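Getting a Small Company Noticed: Press Release or Open Letter?
Term project report, Introduction to Public Relations

1. What we set out to do

Our client was Birska, a two-room company in Estbridge that sells scheduling software to lunch counters and small restaurants. It had never been in a newspaper. It had once been in the phone book, and spoke of this fondly. Our task was to find out which would get more attention from the trade press: a standard press release, or an open letter from the company to the industry. Both carried the same news, a new version of the product called Nouri.

2. The mailing list

We began with a purchased list of 1,000 editors and writers. A good share covered golf, and several covered nothing but boats. After a long evening of deleting we were down to 300 names with some plausible interest in food service. We split these in half, by alphabet, which seemed fair until we noticed that one large publisher had nearly all its people in the second half.
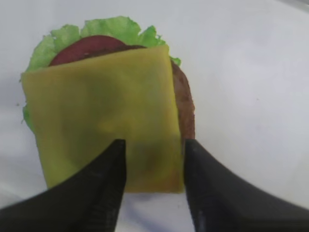

The press release went through 12 drafts. The first used the word "solution" in every paragraph and described Nouri as "next-generation," although there had been only one generation before it. By the sixth draft we had found our problem, which was layering: the company history lay on top of the product, like the square of yellow cheese that covers most of what is stacked under it, and an editor would have had to lift it off to find any news. We moved the history to the bottom. The client asked for it back at the top. It ended up in the middle, where it satisfied no one and stayed.

3. The open letter

The letter was easier to write and harder to get approved. It complained, politely, about work schedules posted the night before a shift. Birska worried that this might offend restaurants that post schedules the night before a shift - in other words, its customers. We softened "unfair" to "inconvenient" and sent it at 9 a.m., one hour after the release.

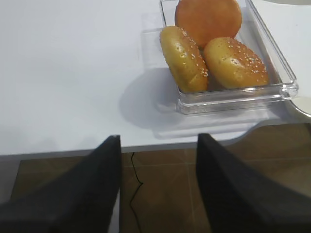 An editor at Brenura, a trade newsletter, wrote back before lunch to say that the letter was the first thing in her inbox that week with an opinion in it, and could she cut it by half. We said yes so quickly that we forgot to ask which half. She kept the complaint and dropped the product.

4. Results

We received 33 replies in all, counting automatic ones, which we did at first and then felt bad about. Most of the real ones came from the letter group. The release was reprinted word for word by two websites that appear to reprint everything.

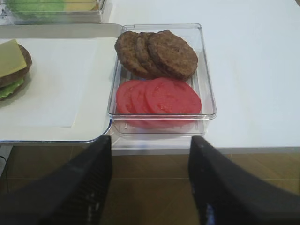

According to the client, the phone rang more after the reprints than after Brenura ran the letter, though mostly with people selling advertising. We have no way to check this. We should have given each mailing its own contact number, and our proposal said that we would. 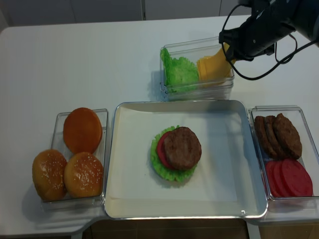
Figure 4. Burger stack on a white tray: lettuce, tomato and patty, no top bun.

5. What we would change

Split the list at random. Settle with the client, in writing, what may be said about its customers. Agree on the length of the company history before anyone starts drafting. We would also follow up by phone, a step we put off until October, when two of the editors had changed jobs and a third thought we were calling about a boat.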